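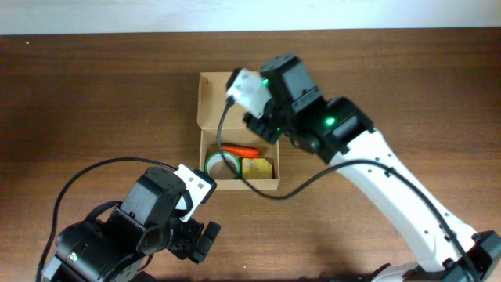

사진: Dalva Leite

4. 장비 구매 계획과 예산 편성

4.1 계획의 범위

본 절에서는 양팔 탁상 작업대를 한 대 더 갖추기 위하여 우리가 세운 구매 계획을 기술한다. 앞 절에서 다룬 작업은 작은 물건을 골판지 상자에 담거나 꺼내는 일과 상자의 뚜껑을 다루는 일이며, 두 번째 작업대도 같은 작업을 목표로 한다. 따라서 새로운 기능을 가진 장비를 찾기보다 현재의 구성을 얼마나 그대로 옮길 수 있는지를 먼저 검토하였다. 계획 기간은 30개월로 정하였다. 이 기간은 연구비의 남은 기간과 같고, 그 이후의 유지비는 본 절의 계산에 넣지 않았다.

구매 목록의 초안은 Selvaraj Seneviratne가 작성하였고, 견적의 비교는 Dalva Leite가 담당하였다. 초안의 항목은 모두 29개였다. 여기에는 팔과 그리퍼뿐 아니라 케이블, 고정용 나사, 전원 장치, 그리고 상자와 테이프 같은 소모품도 포함된다. 소모품을 장비 목록에 함께 적는 것은 우리 기관의 회계 양식과 맞지 않았으나, 분리하여 신청하면 승인 시기가 서로 달라지는 문제가 있었다. 우리는 하나의 목록을 유지하고, 각 항목 옆에 회계 구분을 따로 표시하는 방법을 택하였다.

4.2 견적의 비교

견적은 Irnero, Zandov, Stankevičius의 세 공급사로부터 받았다. 세 회사의 견적서는 형식이 서로 달라서 총액만으로는 비교할 수 없었다. Irnero는 팔 한 쌍을 조립과 초기 보정까지 마친 상태로 납품하는 조건을 제시하였다. Zandov의 견적은 부품 단위로 되어 있고 조립은 구매자의 책임이다. Stankevičius는 두 가지 조건을 모두 제시하였지만, 그리퍼는 별도의 주문으로 처리한다고 하였다.

그래서 우리는 각 견적을 같은 기준으로 다시 계산하였다. 기준은 "작업대가 첫 번째 시험 작업을 수행할 수 있는 상태"이다. 부품 단위의 견적에는 연구원이 조립과 보정에 사용하는 시간을 인건비로 더하였고, 완성품의 견적에는 운송 보험과 설치 방문의 비용을 더하였다. 이 계산을 하기 전에는 Zandov의 견적이 뚜렷하게 저렴하였다. 계산 후에는 Zandov와 Irnero의 차이가 거의 없어졌다. 다만 인건비의 단가를 어떻게 정하는가에 따라 순위가 바뀔 수 있으므로, 이 결과를 다른 연구실에 그대로 적용하는 것은 적절하지 않다고 생각한다.
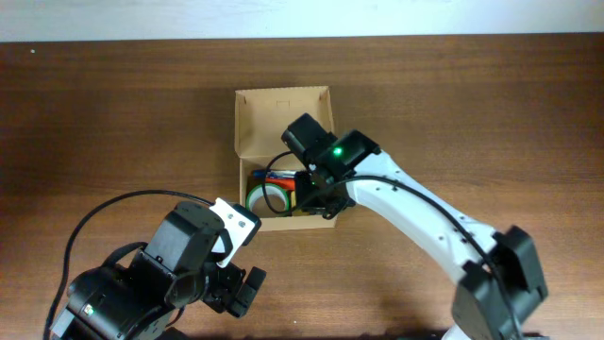 납기도 중요한 조건이었다. 연구비의 집행은 회계 연도 안에서 끝나야 하고, 늦게 도착한 장비는 다음 해의 예산으로 옮길 수 없다. 5월에 받은 답변에 따르면 부품 단위의 주문은 여러 번에 나누어 배송될 가능성이 있었다. 나누어 배송되는 경우에는 마지막 부품이 도착할 때까지 검수를 완료할 수 없으며, 대금 지급도 늦어진다. 이 점을 고려하여 팔은 Irnero에, 예비 부품은 Zandov에 주문하기로 결정하였다.

4.3 그리퍼와 예비 부품

예비 부품의 수량을 정하는 일은 예상보다 어려웠다. 첫 번째 작업대의 정비 기록을 보면, 교체가 가장 잦은 부분은 그리퍼의 손가락과 손목 부근의 케이블이었다. 팔의 아래쪽 관절은 기록된 기간 동안 교체한 일이 없다. 그러나 아래쪽 관절의 모터는 한 번 고장이 나면 작업대 전체가 멈추고, 주문에서 도착까지의 기간도 길다. 교체 빈도만을 기준으로 하면 이 모터를 예비품에서 제외하게 되는데, 우리는 이것이 위험한 판단이라고 보았다.

결국 예비 부품을 두 그룹으로 나누었다. 첫째 그룹은 자주 바꾸는 저렴한 부품이며, 작업대 옆의 서랍에 항상 둔다. 둘째 그룹은 드물게 고장이 나지만 납기가 긴 부품이며, 두 작업대가 하나의 예비품을 공동으로 사용한다. 공동 사용이 가능하려면 두 작업대의 모터가 같은 규격이어야 한다. 이 조건은 공급사의 선택에도 영향을 주었다. Stankevičius의 팔은 가격 면에서 경쟁력이 있었으나 관절 모터의 규격이 달라서 제외되었다.

케이블에 대해서는 한 가지를 덧붙이고자 한다. 양팔이 한 상자에 접근하는 작업에서는 손목에서 나온 케이블이 물건이나 상자의 벽에 걸릴 수 있다. 첫 번째 작업대에서는 케이블의 길이에 여유를 많이 두었는데, 여유가 크면 걸림이 늘고 여유가 작으면 손목의 회전이 제한되었다. 두 번째 작업대에는 길이가 다른 케이블을 함께 주문하여 시험할 예정이며, 그 비용은 예비 부품이 아닌 설치비에 넣었다.

4.4 소모품과 공간

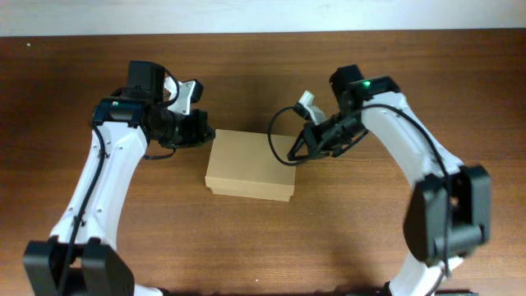

그림 3. 탁상 위의 닫힌 골판지 상자와 그 양쪽에 배치된 두 로봇 팔. 두 그리퍼는 상자의 위쪽 모서리 부근에 위치한다.

그림 3과 같은 배치에서는 두 팔의 도달 범위가 상자 위에서 겹쳐야 한다. 그러므로 탁자의 크기는 팔의 가격표에는 나타나지 않지만 예산에 영향을 주는 항목이다. 우리는 로봇 전용의 금속 작업대도 검토하였다. 전용 작업대는 진동이 적다는 장점이 있으나 가격이 높고, 목재 상판을 사용한 기존의 자료와 배경이 달라진다. 두 작업대에서 모은 자료를 함께 사용할 계획이므로, 상판의 재질과 색을 가능한 한 비슷하게 맞추는 편을 선택하였다.

상자는 Etness에서 인쇄가 없는 제품을 대량으로 구입한다. 뚜껑을 반복하여 접으면 접힌 선이 약해지고, 약해진 상자는 새 상자보다 쉽게 닫힌다. 이것은 성공률을 실제보다 높게 보이게 할 수 있다. 이러한 이유로 상자의 사용 횟수를 제한하였으며, 계획 기간 전체의 필요량은 약 500개로 추정하였다. 상자 하나의 가격은 낮지만 보관할 장소가 필요하고, 우리 연구실에는 건조한 보관 공간이 많지 않다. Etness와는 분할 납품의 조건으로 협의하고 있다.

4.5 계획의 한계

이 예산에는 환율의 변동이 충분히 반영되어 있지 않다. 견적 가운데 두 건은 외화로 작성되었고, 우리는 견적을 받은 날의 환율을 그대로 사용하였다. 또한 연구원의 조립 시간은 첫 번째 작업대를 만들 때의 기억에 의존한 값이며, 체계적으로 측정한 값이 아니다. 두 번째 작업대를 설치할 때에는 작업 단계별로 시간을 기록하여 부록의 비용표를 수정할 것이다. 비용표의 현재 판은 2024년 7월 7일을 기준으로 하며, 그 이후에 변경된 견적은 포함하지 않는다.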